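Plulovden Opens Chore Trials, Asks Public to Keep Its Expectations Near the Floor

CLINHAM, 2019-08-02 — Plulovden, which builds two-armed robots for homes and small shops, today opened a season of chore trials and published the first list of jobs its machines will be asked to do. The list runs to 18 items. Cooking dinner is not on it. Neither is anything involving a fitted sheet, a matter on which the company has no comment.

Flower arranging made the cut. It sounds like light work, and for a person with a free hand and a phone in the other it mostly is. A stem has to be taken from the table, turned upright and lowered through a narrow opening without taking the vase along for the ride.
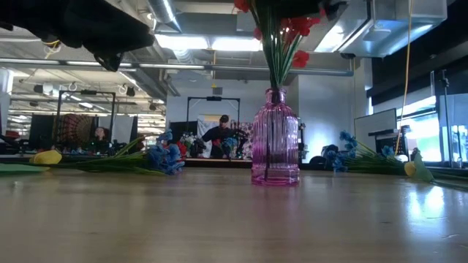
Reading time: 2 min

The flowers are artificial, and each trial uses a mix of red, yellow and blue. The vase is pink glass, ribbed, with a neck that forgives very little. Plulovden considered a bucket and decided that a bucket would flatter everyone involved.

So, can machines do the chores yet? The company's short answer is "some of them, slowly, with someone nearby." The longer answer will take 2,256 attempts, split across all 18 jobs and scored by Inell, an outside testing firm that has agreed to be unpleasant about it. A job passes when the robot finishes it 5 times in a row with no human help. Encouragement is allowed but earns no points.

Shop-floor work gets the same treatment. Sala, a chain of home goods stores, has supplied a list of tasks its staff would gladly give up, among them restocking a low shelf and facing labels forward. Sala is not replacing anyone and has asked that this be stated plainly — its stores still need people who can find the tape.

Results, including the bad ones, will be posted in December. Plulovden is taking no orders before then.

Press visits to the Clinham site can be arranged through the company's media desk. Please do not bring laundry.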